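Pristomus pre-season checklist, with my notes

I've done this list on our catamaran two years running now and I add to it each time, so forgive the mess. She's a 95 model, the second Pristomus the Tralta yard sold over here, and most of this will suit any cruising cat of that age. I do it in December when she's out of the water and the yard is quiet.

HULLS AND DECK

Hull bottoms, both sides - OK
A few small blisters near the port keel, same as last year. I circled them in pencil so I can compare.

Rudder play - WATCH
Starboard has a little wiggle at the lower bearing. I can feel it but I can't hear it, and I'm leaving it until spring.

Stanchion bases - FIXED
Three were weeping into the aft cabin. Pulled them, rebedded them, got sealant in my hair.

Trampoline lacing - REPLACE
I pushed on it with my thumb and a strand popped! Don't trust the look of it, get down on your knees and pull on every single loop. The net itself is fine.

Escape hatches - OK
Open them all the way, wipe the seals, close them, then get somebody to run a hose on the outside while you lie there with a flashlight. I got one drip and it was off my own sleeve.

RIG

Shrouds and chainplates - OK
No cracks I could find, no rust streaks. I went up as far as the first spreaders and that was plenty for me, so the rigger is doing the masthead.

Proller furler - SERVICED
Rinsed, spun by hand, no grinding. The drum screws were loose again (they always are) so I put thread lock on them this time.

Mainsheet traveler - OK
Stiff at the port end. Fresh water and a toothbrush sorted it out.

ENGINES

Lanz diesel, port - OK
509 hours. Oil, filters, impeller all changed. The old impeller still had all its blades, which made my day.

Lanz diesel, starboard - WATCH
Belt dust on the bracket again. I've lined the pulleys up twice and I'm starting to think the bracket itself is bent.

Bilge pumps and float switches - OK
Lift each float by hand and listen. Then pour in a bucket and do it the real way.

SAFETY GEAR

Life jackets - 2 FAILED
I blew them all up and left them overnight on the saloon table. Two were limp by breakfast. New ones are ordered, and I'm going for the kind with the crotch straps already sewn on.

Flares - REPLACE
Out of date, so off they go to the drop-off place. Please don't keep old ones in the locker with the good ones, I did that for years and it was dumb.

Gas locker drain - OK
Clear. I poke it with a bit of wire every time I walk past. 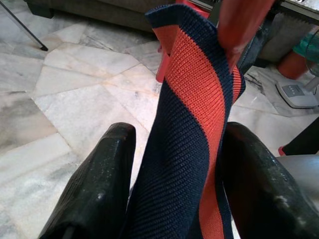
Fire blanket - MOVED
It used to hang right behind the stove, so I'd have had to reach over the flames to grab it. Now it's by the companionway steps. I still need to put a new label up and show the crew where it went.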